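Oranges going moldy before we can eat them

petra_k41
January 2, 2021
My sister-in-law drops off a 30 pound box of citrus every winter and every winter I throw out the bottom layer. There are only 2 of us here! Do you keep yours on the counter or in the fridge? Mine live in a bowl by the stove.

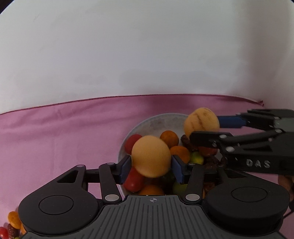
I've tried paper towels between the layers and it helped a little, but I keep forgetting to change them.

Bensaid
Move the bowl, the stove is too warm. I keep a week's worth out and the rest in the crisper in a mesh bag. We picked up 300 pounds off my uncle's trees one year (never again) and the ones in the garage lasted into February.

midar_mom
Gotta disagree on the fridge. Cold oranges taste like nothing to me. I spread everything out on the table overnight, pull the soft ones for juice, and only then fill the bowl.
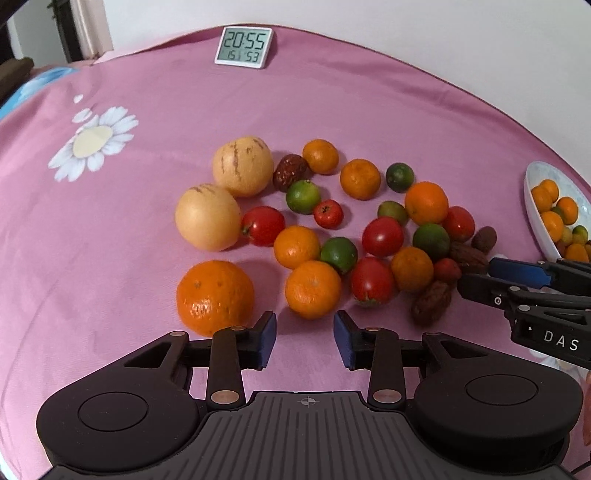
Tangerines go first at our place, the skins are so thin. And don't wash anything until you're going to eat it!

Bensaid
They warm up in an hour, midar. Just take a few out at breakfast.

midar_mom
With my kids? Nothing waits an hour.

Moataz Bennani
I'm with the table people. Wide and shallow beats a deep bowl, the fruit at the bottom of a deep one gets squashed and you don't see it until it's green.

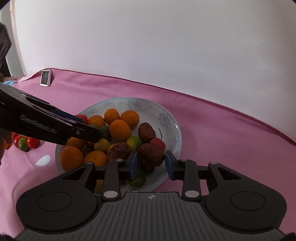

I also keep bananas in another room, they hurry everything else along.

petra_k41
Okay, bowl is moved and the bananas are banished to the den. Still not sold on the fridge, sorry Bensaid. Anybody have a marmalade recipe that isn't too bitter?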